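About Nolura

We love teaching robots to work with their hands!

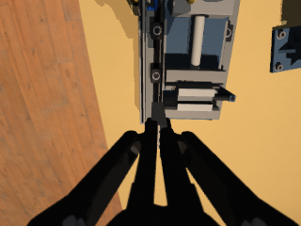
Most of what we do is gather examples. Tuấn Đinh and the Jester team run a gripper through small assembly jobs in simulation, over and over, and keep every try, clumsy ones included. Our newest set, Tovine, holds 248 runs across 2 tasks, and 40 more are on the way in May. If you like fiddly work and good company, come by and drive for an afternoon.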